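Taltau Kitchen Inventory Lists

README for version 5 of the lists
Maintained by Nithin Ramasamy
Last updated 18 September 2022

What this is

Taltau is a set of plain text files for keeping track of what is in a home kitchen: dry goods, canned food, freezer contents, and the tools and dishes that live on the counter. I started it for my own apartment and have kept it up since. The files can be opened in any spreadsheet program or text editor. There is nothing to install.

The starter list holds 700 common items with suggested names, a default storage place, and a unit. You can delete whatever you don't keep at home. I deleted more than half of it for my own copy.

Files

items.csv
The starter list. One row per item.

places.csv
Storage places. The names are short on purpose: pantry, fridge, freezer, counter, under-sink. Add your own at the bottom.

stock.csv
What you have right now. This file ships empty except for the header row.

shopping.csv
Items that have dropped below the level you set. You can fill this by hand or use the filter described under Monthly check.

notes.txt
Odds and ends about naming, kept separate so this page doesn't get too long.

Columns in items.csv

name: lower case, singular, most general word first. "bean, black" and not "black beans".
place: must match a name in places.csv exactly.
unit: each, oz, lb, cup, or bag.
low: the level at which you want to buy more. Blank means never remind me.
keep: how long the item keeps after opening, in weeks. Blank if it doesn't matter.
tag: free text. I use it for allergens and for things that belong to guests.

Columns in stock.csv

name: copied from items.csv.
amount: a number. Fractions are fine if you write them as decimals.
opened: the date you opened it, or blank.
place: only needed when the item is somewhere other than its usual spot.

Counter items

Version 5 adds the counter as a full storage place. Before that I treated anything on the counter as "out" and didn't list it, which meant trays, canisters and the bread box were missing from every count. People who wrote in with small kitchens said this was the part they needed most.

A tray is listed as one item with its own row. Whatever sits on it gets a separate row, with the name of the tray in the place column. If you have two trays, call them tray-a and tray-b or use the name of the spot, such as tray-stove.
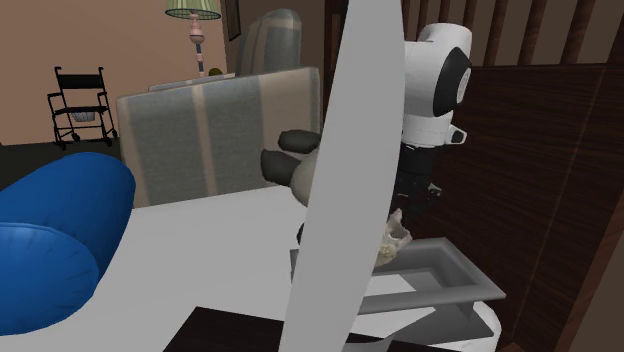 Figure 1. Counter with tray, rendered view.

Dishes in daily use are harder. I list them under the cabinet they go back to, even if they spend most of the week in the drying rack. Pick one rule and stick with it, or the counts will drift.

Monthly check

Sort stock.csv by place, print it, and walk through the kitchen in that order. Cross out what is gone and write new amounts in the margin. Type the changes in afterward. With a full pantry this takes me one evening, and the freezer is the slow part.

To fill shopping.csv, put the amount from stock.csv next to the low column from items.csv and keep the rows where amount is smaller. Blank low values have to be skipped, and some spreadsheet programs read a blank as zero. Check the result before you go to the store.

Changes in version 5

Added the counter as a storage place.
Added 4 rice varieties and split "flour" into separate rows.
Renamed "spice, mixed" to "spice blend".
Removed the price column. It was out of date within a month and I don't want to maintain it.
Fixed duplicate rows for baking soda and cornstarch.

Known problems

Units are American. There is a metric version called Hamham, kept by someone else, but it is based on version 2 and uses different names for many of the items. Copying rows between the two will give you duplicates.

Files exported from Bangera, the pantry app, have the date and amount columns swapped. Swap them back before pasting. The older Jestis export has no place column at all, so you will need to add it by hand.

Commas inside item names need quotation marks around the whole name. If your rows look shifted one column to the right, this is almost always the cause.

Planned

A separate list for spices by jar size is planned for November. I would also like to add a file for cleaning supplies, but I haven't settled on the units.

Corrections

Send the row as it is now and the row as you think it should be, one pair per line. Please don't send the whole file back, since I can't easily tell what was changed.

Use

Free to copy, change and share. Keep the name of the list and the version number at the top if you pass it on.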